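Jernden Community Laundry and Mending Room
Progress report to the Oser Fund, April

Dear all at the Fund,

We are very pleased to send you this second report, and there is a lot to tell! The mending room has now opened its doors to 214 households across Jernden and Degefa, which is well past what we hoped for at this stage. The evening sessions have been the big surprise. We put them on for people who work shifts, and they now fill up before the afternoon ones do.

What the grant has paid for

Your £2,000 went on two second-hand washing machines, a heavy-duty sewing machine, thread, needles and the first quarter's electricity. We also bought darning mushrooms, which have been so popular that we had to start a signing-out sheet. The building itself is looking better too. The walls are painted a soft grey-green and there are sheer white curtains at the window, so we can keep the daylight for close stitching without people feeling they are on show to the street.

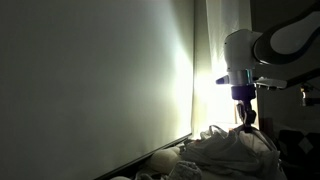
One member from Degefa wrote in our comments book that she had thrown away good jumpers for years over one small hole, and that the darning evenings had saved her more than she cared to add up. She would like a longer session, with time to finish a whole elbow before the lights go off. We are trying this out next month, closing at 9 pm.

Darning and knitwear

Knitwear is by far our busiest table. Jumpers come first, then gloves, then socks, and the socks are where most beginners learn. A heel is small enough to finish in one sitting and forgiving enough that a wobbly first row hardly matters. We teach a plain woven darn before anything else (Swiss darning comes later, and people do get hooked on it). Everything woollen is washed before it is mended, and small items go into mesh bags so that pairs stay together.

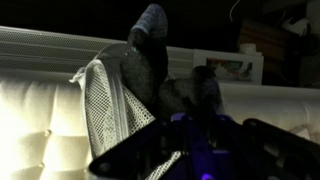

Still to do

The dryer vent needs replacing and we have one quote, for £300, from Enar. A second quote is on its way. We also have a waiting list of 20 for the beginners' sewing course, so we plan to run it twice over the summer, once in each village. The Degefa hall has said yes in principle and we are waiting to hear about storage for the machines between sessions.

We would love you to come and see us, and please bring something with a hole in it.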